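The Slow Business of Picking Things Up

Ask people what they want a robot for and they rarely say conversation. They want the washing folded, the table cleared and the drawer of odds and ends put in order. Shop managers say much the same about returns and stockrooms.

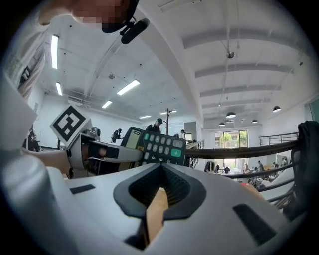
None of that work is hard for a person. Most of us could sort a desk while talking on the phone. For a machine it remains one of the most awkward jobs there is, and progress is slower than the sales films suggest.

Part of the trouble is variety. A car plant robot meets the same door in the same place all day. A calculator on a desk may be face up, face down or under a newspaper, and it has buttons that should not be pressed by accident. A sock has no fixed shape at all. Glass confuses many depth cameras, and a carrier bag changes shape as soon as it is touched.

Loveo, which makes small arms for shops and offices, spent its spring trial on a single task: clearing a counter at closing time. The arm worked through a list of 13 objects, from pens to a stapler. It managed 9 of them well enough to be left alone. Thin items lying flat were the worst. The fingers slid over them, and a member of staff had to step in.

Kuvard has gone a different way. Its engineers start with people, who do the chore by hand using the same sort of gripper the robot will have. The recordings are then used to train the machine. By the end of June the company had 3572 of them. It says the clumsy attempts are worth keeping too, as they show how a person recovers when something slips.

The method has its limits. People use their eyes and their common sense without thinking, and little of that ends up in the recording. A person who feels a cup start to slide will tilt it back before it falls. A gripper without any sense of touch finds out late, if at all.

Then there is speed. At Prenmont, a homeware shop that let Leinonen try a shelf-tidying robot over the winter, staff liked the machine but stopped waiting for it. It took 2 minutes to straighten a row of mugs. An assistant could do the whole bay in that time — and serve a customer as well.

Leinonen says speed matters less at night, when the shop is shut. That may be right for shelves. It is harder to argue in a kitchen, where people want the plates out of the way before they sit down.

Price is another matter. None of the three makers has a household model on sale, and Loveo leases its arm to businesses only. For the moment the likeliest buyers are places with one dull job, repeated often, in a space that can be kept fairly tidy beforehand. Loveo plans a second counter trial in the autumn, with the flat items still on the list.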